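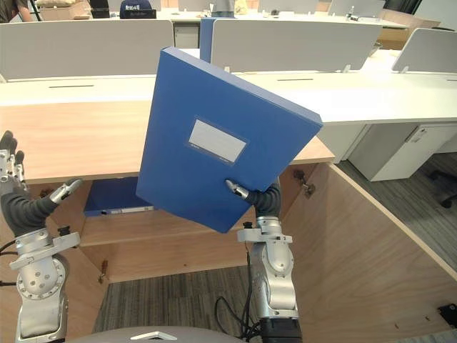

Blue file box, out from under the desk. Blank label. Thread follows.

1/
I have started the paper. I've been saying I'd start the paper since September, so I'd like that entered in the record before I lose momentum and go reorganize the spices.

2/
The blue box was the obvious place to begin. It has a nice big white window on the front for writing what's inside. I have owned this box through two apartments and never written one word in it.

3/
There's a bit of tiny print down along the bottom of the label, which is the manufacturer's contribution. Mine is pending.

4/
For anyone new here: I do bookkeeping for small shops, from home, at a light wood desk with an open compartment underneath. The compartment was sold to me as storage. It has functioned as a place for things to go and think about what they've done.

5/
My clients' papers are immaculate, by the way. Color tabs, dates, the works. You could walk in and find a bakery's flour invoices in under a minute. My own papers live with my feet.

6/
OK. Box is open. Top layer is the manual for a Lurard desk lamp. I do not have a Lurard desk lamp. I had one, and I remember it mainly for the hum.

7/
Under that, the warranty for the lamp. Under that, the extended warranty for the lamp. I paid extra for that one. The lamp cost 40 dollars.

8/
Next layer: the lease for the old place on Plorside, all the pages, plus a second copy of all the pages, plus page 6 by itself.

9/
I have now compared page 6 with the other two page 6s. They're the same page 6. I'm keeping one complete lease and the other can go, and the loose page 6 is going too, though I did put it back twice.

10/
Someone's asking what system I'm using. Four piles on the floor. Keep, shred, recycle, and a pile I've been calling "hm."

11/
Hm is winning.

12/
Things currently in hm: a key taped to an index card that says "KEY." A paint chip. A receipt that has faded to completely white, folded very carefully, so at some point I thought it mattered a great deal. A coupon for a Dubey mattress that I believe requires me to bring in my old Dubey mattress.

13/
I never had a Dubey mattress. I'm starting to think I was collecting documents for a different person's life.

14/
Tea break. I'm told you shouldn't take breaks while sorting because you lose your place. My place is the floor. It'll be there.

15/
Back. Found the tax section! It was filed directly behind a takeout menu, and I'd like my clients to skip this post.

16/
Today is 15 April 2026, which some of you have noticed. Mine went in already, thank you. I did the whole return off the computer copies and never opened this box once, and that tells you something about the box.

17/
The returns themselves are fine. They're in order, stapled, and all facing the same way. Then there's an envelope marked "also taxes" with a birthday candle in it.

18/
Candle to hm.

19/
Reply from a follower who says to scan everything and throw out the paper. I did try this. I bought a little Ralari scanner for the purpose, and it scanned 128 pages in one afternoon and named every one of them "Document."

20/
They're all still on the computer. If I ever need Document, I'm covered.

21/
Bottom third of the box now and we've hit the utilities. I kept every water bill from the Plorside place. I can tell you what I paid for water in any given month there, and so far the demand for this has been modest.

22/
All to shred. I looked at one first. I used a perfectly normal amount of water.

23/
The shredder takes five sheets at a time and then has to lie down. It's rated for more on the carton. I've been standing next to it saying encouraging things, and it's on its third rest.

24/
Meanwhile, a word about the box itself. I expected to be throwing it out and getting something better, and I've changed my mind. It's plastic, it's got a good thick spine, and the blue is cheerful. The box did its job. I was the one who put a mattress coupon in it.

25/
Also a new one would come with a blank label and we'd be right back here.

26/
Found 2000 yen! In an envelope with a luggage tag and a map of a train station I have no memory of being lost in, though the map has a lot of arrows drawn on it in my handwriting.

27/
Yen to keep. Map to hm. The arrows go in a circle.

28/
Somebody wants to know why I don't hang the files from rails like an adult. I had a drawer with rails. Every folder slid to the back and the front half was for pens. I don't discuss the drawer.

29/
Bottom of the box. One paper clip, a rubber band that broke when I looked at it, and the instructions for assembling this desk.

30/
I want to be clear that I assembled the desk without them. I thought the store forgot to put them in. I've been bad-mouthing that store for years.

31/
Reading them now. Step nine says to fit the little felt pads before standing the desk upright. I have the felt pads. They're in the pen cup. I've been using one as a place to stick pins.

32/
There will be no step nine. The desk and I have an understanding, and I'm not turning it upside down at this hour.

33/
Rules I'm making for the refill, written here so you can hold me to them:
One topic per folder.
The word "also" does not go on an envelope.
No manuals for things that have left the building.
Candles live in the kitchen.

34/
Folder names so far: Home. Car. Taxes. Medical. Work stuff that's mine. I had a sixth one called Misc and I took it out again, and I can feel its absence like a missing tooth.

35/
A reply says Misc is fine if it's small. I know what you're doing. You're a Misc person and you want company.

36/
Recycling is down the stairs. Took two trips with a tote bag and met my neighbor both times. The second time we both just nodded, the way you do when you've used up the weather.

37/
With everything filed, the box closes without me leaning on it. New for us.

38/
Which brings me to the label. I've been putting it off for ten minutes. It's a nice clean white rectangle and whatever I write there I'm going to look at every time I sit down.

39/
Suggestions so far from you people: "PAPERS." "Do Not Open." "Document." "Lamp." I'm annoyed by how good Lamp is.

40/
Also 546 of you voted in the poll I put up, which is more than have ever shown an interest in my work on quarterly sales tax. I'll try not to read into it.

41/
Poll says Lamp by a mile. I have a marker here. The marker's dry. The other marker is a highlighter.

42/
Going to look in the pen cup under the felt pads.

43/
Pencil. It's going to be pencil. "Lamp," very light, lower case, and you have to tilt the box a little to read it.

44/
It's going back under the desk now. Hm has been put in a shoebox, and the shoebox is on top of the fridge, and I'll take questions about the shoebox in September.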